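3.2 Collection in Homes

Demonstrations were gathered in occupied homes using the hand-held gripper described in Section 3.1. No robot was present during collection. Each operator carried the gripper from room to room and carried out short handling tasks with objects that belonged to the household. We chose this approach over a fixed laboratory table for two reasons. First, it allowed a single operator to work in several rooms within one visit. Second, the arrangement of furniture, bedding and clothing was left as the residents kept it, so that the recorded backgrounds vary in ways that are hard to stage.

The set reported in this paper contains 820 demonstrations from 14 homes. Recording was carried out by two operators, Robel Dinsa and Nuria Lencho, who each completed the same training session before their first visit. Visits were limited to 30 minutes of recording per room. Residents signed a consent form and could ask for any recording to be removed until the set was closed in June.

3.3 Choice of Objects

Operators were asked to favor objects that change shape when held. Earlier sets that we examined during planning, including the Herkeo set, consist mostly of boxes, cups and bottles, and a policy trained on these alone tends to close the fingers too far on soft goods. In our protocol, an object counts as soft if its outline changes under light finger pressure. Pouches, plush toys, folded clothing and small blankets all meet this rule. Rigid parts attached to a soft object, such as rings or zipper pulls, do not change its class.

Operators were told to approach the object at a steady pace, close on it from two sides, and hold it clear of other surfaces before moving on. Attempts in which the object slipped were kept and given a separate label. The labels were checked by Eftychia Christodoulou, and disputed cases were settled by the first author.

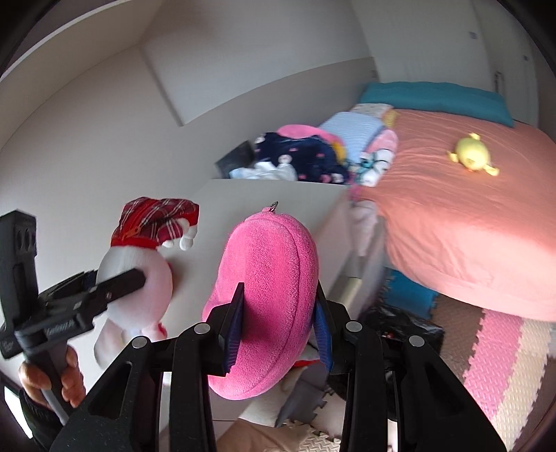
Vol. 2, p. 30

Figure 4. Hand-held gripper closed on a pink fleece pouch in a bedroom. Clothing, a blanket and plush toys are present in the background.

Bedrooms proved the most useful rooms for this class of object. As Figure 4 shows, the item being held may share its color and texture with other things nearby, and the learning system must separate the two from the camera view alone. The pads on the inner faces of the fingers also remain in view on either side of the pouch, which gives the system a direct cue to the width of the grasp. We did not mask the background or the operator's hand during training. The effect of masking both is reported in Section 5.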